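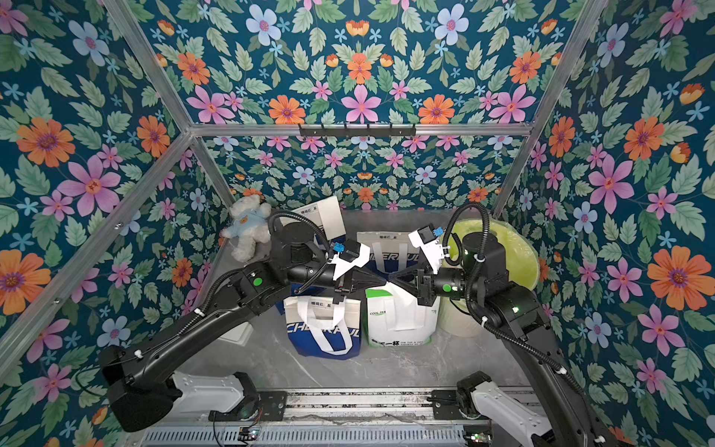 Category: Property Room Guides > Kairys Register

We use cookies to remember your language and sign-in settings. Accept / Manage

5. Setting up the exhibit register

Posted 2021-07-14 by Staltberg Documentation

This section covers first-time set-up of the Kairys exhibit register on a property room workstation. It assumes the Coswood label printer is already installed and that you have an administrator sign-in. If you are moving records over from paper ledgers, finish this section before you start on the transfer.

Creating the register

1. Sign in as administrator and open Registers.

2. Select New Register. Enter the agency code exactly as it appears on your license sheet, including the hyphen.

3. Choose a numbering pattern. The default is year, case number, item number. Most agencies keep it.

4. Under Locations, add each shelf, locker and freezer that will hold exhibits. A single register can hold up to 600 locations.

5. Select Save. The register opens in draft mode.

Note: The numbering pattern cannot be changed once the first exhibit has been entered. To use a different pattern, close the register and create a new one.

Adding users

6. Open Users and add each person who will sign exhibits in or out. Shared sign-ins are not supported.

7. Give each user a role. Intake users can add exhibits and print labels. Custody users can also move exhibits and release them to a lab or court.

8. Set the idle time-out. The factory setting is 30 minutes – shorten it if the workstation is in an open area.

Caution: Do not give the administrator role to anyone who also signs exhibits out. The register will allow it, but each release made that way is flagged on the audit report and has to be cleared by hand.
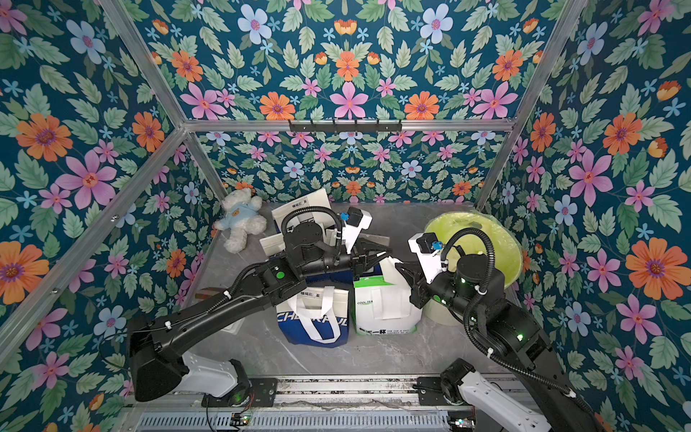 Figure 5-2. Two robot arms over the tabletop, with shopping bags beneath the grippers.

Printing a test label

9. Load a roll of Coswood seal labels with the printed edge facing the front of the printer.

10. In the register, select Tools, then Test Label. Wait for the green check mark before opening the printer cover.

11. Scan the label with the handheld scanner. The screen should show the agency code followed by TEST. If it shows only part of the code, clean the print head and repeat step 10.

12. Destroy the test label. Do not attach it to a bag or envelope.

Recording a transfer

Each time an exhibit changes hands, both parties sign on the same screen. The person releasing signs first. If the second signature is not entered within 30 seconds, the transfer is canceled and the exhibit stays with the first person. A canceled transfer remains in the history and cannot be deleted.

For exhibits sent to an outside lab, enter the courier's receipt number in the Reference field. Labs that use Oduvley intake software will return their own number, and the register stores it next to yours.
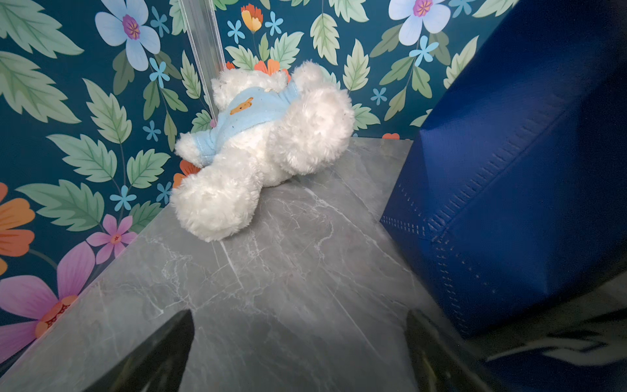 One reader wrote that their lab had opened an outer bag and resealed it, and asked whether the exhibit then needed a new number. It does not. Keep the original number, select Reseal, and scan the new seal – the old seal stays on the record with the date it was broken.

Leaving draft mode

13. Check the location list against the room.

14. Delete any practice exhibits. They cannot be removed later.

15. Select Go Live and enter the administrator password a second time.

Print the confirmation page and file it with the license sheet. Section 6 covers backups.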